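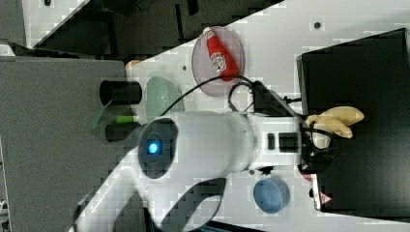 A cream-coloured plush toy over the rim of a black tray.

Open day at the Dilberg
Posted Jul 10, 2024

I've watched matches from the Dilberg on stream for years, so when they opened the doors between events and let people wander through the back rooms, I was in the queue well before I needed to be. It was worth the early train and the terrible coffee!

You start in the main hall, which is smaller than it looks on a broadcast. The cameras do a lot of work there. From the back row you can read the scoreboard on the side screens without squinting, and from the front you're close enough to see the players' mouse hands. We were allowed up on the stage in groups of six, and I sat in the end seat on the left, where Flurnia's in-game leader sits, and put the headset on. They play white noise through it over the game sound. I knew that, everybody who follows the game knows that, but having it in your own ears is very different. I could see the person next to me talking and couldn't hear a word.

The desks are deeper than mine at home and the chairs go lower than I expected. Players get 30 minutes to set up before a series, and our guide said some of them spend nearly all of it on monitor distance. There are strips of tape on the desktop with tiny pen marks on them, left over from the last event, and I took far too many photos of those.

From there we went down the side corridor to the practice rooms. Each team gets one, with five stations and a whiteboard, and the walls are thick enough that you can't pick up a callout from next door (we tried, with half the group yelling about a rush to the B site). Jiltance had a bootcamp running in one of them and left the door open for us for part of a scrim. They lost the pistol round, lost the next two, and the mood in there barely changed. Short calls, no sighing. Then their coach asked for a pause and they talked through a single smoke on the ramp for longer than the round had lasted. I could have stayed all afternoon.

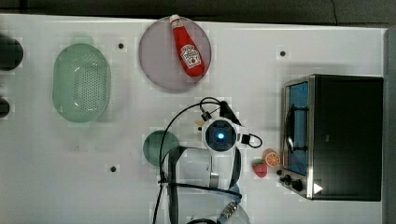

The best part of the day for me was the observer room, though. I'd never thought much about who picks what we see on stream, and now I can't stop noticing it. There are two observers on every map, one live and one looking for whatever is about to happen, and a replay operator sitting behind them. Mathis Guillot ran the session and he was brilliant, very quick and very funny about his own misses. He played us a clutch from last season that he'd cut away from a second too early, then the version he wished he'd shown. After that he let a few of us have a go on a recorded match. I missed 3 kills in a row and then got a lovely shot of an empty hallway.

Talukder, who build the tournament servers, had a table in the foyer with a cabinet opened up so you could look inside. A bit over my head, but the two people on it were happy to go back to the start when I got lost, and I now sort of understand why a LAN match feels so different from playing online.

There was a show match at the end, staff against visitors, best of one. The visitors got hammered. I was top of our side for most of the first half, which I mention only because I have a screenshot.

A few practical things if you're thinking of going to the next one in August. Entry is free but you book a slot, and the observer session fills up first. Bring your own mouse if you want to play. Bags go in a locker before you're let into the practice rooms. The tram stop is right across the road, and there's a good noodle place two doors down that stays open after the hall closes.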